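About Irnance

Irnance is an independent test group that evaluates machines for household and light shop-floor chores. We do not build robots and we do not sell them. Manufacturers and laboratories submit a system, we run it through a fixed set of tasks, and we report what it finished, what it left undone, and how long a person spent helping it.

The company was started by Rizwan Cassim, a controls engineer, and Maribel Chávez, who managed linen processing at Pretine before moving into test work. The full-time staff is 4. Rizwan Cassim is responsible for rigs and measurement. Maribel Chávez writes the task definitions and signs off on every report.
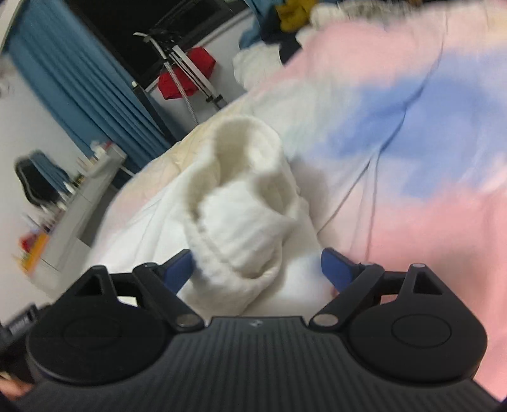

Laundry accounts for the largest share of our work. Cloth has no fixed shape, so a stored model of the object is of limited use, and a grip point that is valid at one moment may be buried under a fold the next. Sorting bins and flat tables remove much of this difficulty, which is why our household tasks are specified for ordinary rooms. A white garment bunched up on pastel bedding, with other clothes piled at the far side of the bed, is a normal starting condition. The system has to separate garment from bedding, find an edge, and decide where the second finger goes. Most submissions handle the first step. Finding the edge is where run times climb.

Can machines do household chores yet? Our position, as of June 11, 2020, is that they can do parts of them. Rigid items of known size are picked and placed reliably. Towels can be folded from a flat start. Mixed clothing from a pile, fitted sheets and bed making remain below the level at which we would call a task complete without a person standing by.

Large pieces are scored separately. A sheet or cover usually needs two grippers, one to hold a corner while the other travels along the fabric, and timing between them matters more than grip force. A printed edging band gives a vision system something to follow; plain white cloth in broad folds gives it very little.
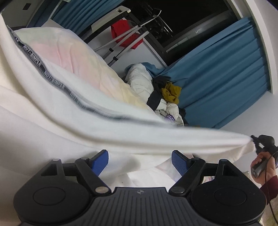 Test programs

Household: 16 tasks, covering laundry, bed linen, dishes and tidying. Each is run in furnished rooms under normal room lighting.

Shop floor: bin unloading, bagging, label application and cable routing. These are run on the Barkuvham bench, our adjustable workstation, at 2 working heights.

Þorgeirsson protocol: our scoring method for soft goods. A run is logged as complete, partial or assisted. Any contact by an operator after the start signal makes the run assisted, including straightening the cloth.

Submitting a system

We accept prototypes as well as finished products. Send a data sheet, power requirements and a list of the tasks you want scored. Reports go to the submitting party first and are published only with written consent. Partial results are not released as marketing quotes.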